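Pirnum Freestanding Bathtub: Owner's Guide
Section 2: Unpacking and placing the tub

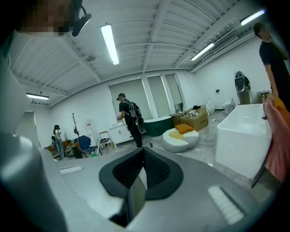
Read this section through before you open the tub carton. The work takes two people and most of a morning. Do not connect any plumbing yet; the drain and the faucet are covered in Section 3.

Before you start

Choose a room where the tub can stay out while you check it. A showroom or a large workroom is fine for this, and the tub does not have to be unpacked in the bathroom if the doorway is wide enough to bring it through later. Turn on all the lights. Scratches in a dark green finish are hard to find in dim light, and a white rim shows marks best when the light comes from the side.

You will need a tape measure, a level, a utility knife, two moving blankets and a soft cloth.

CAUTION: The tub weighs 80 kg empty. Do not lift it alone, and do not lift it by the rim.

Unpacking

1. Stand the carton on the floor with the arrows pointing up. Cut the straps.

2. Set the knife to a shallow depth and cut along the tape only. Fold the flaps back.

3. Take out the fittings box and put it to one side. Leave the small parts in their bags.

4. Lift the cardboard sleeve straight up and off the tub – one person at each end.

5. Spread a moving blanket next to the base. Lift from underneath and set the tub down on the blanket.

6. Wipe the rim and the outside with the cloth. Look over the whole surface and run a hand along the underside of the rim.

7. If you find damage, stop here and call Kesine, the service agent. Keep all the packaging until the claim is closed.

NOTE: Open cartons can be pushed together out of the walkway until you have checked the parts list.

Placing the tub

8. Mark the center of the floor drain with tape. Measure from the tape to the nearest wall.

9. Leave at least 100 mm between the rim and any wall, and more on the side you will clean from. Under a window, check that a roller blind can be raised and lowered without touching the rim.

10. If a toilet or bidet stands on the same wall, sit down on each one and check your knee room before you fix the position of the tub.

11. Slide the tub into place on the blanket, then tip it slightly and pull the blanket out. Put the level across the rim both ways and turn the feet until it reads true.

CAUTION: Do not stand in the tub to reach a blind or a light, even after the feet are set.

Stools, poufs and cushions may be kept near the tub if they have no metal feet. Keep fabric ones back from the splash area.

Questions about placement go to Ningsih Wattimena at the Kesine service desk. For replacement feet, quote the number printed inside the lid of the fittings box.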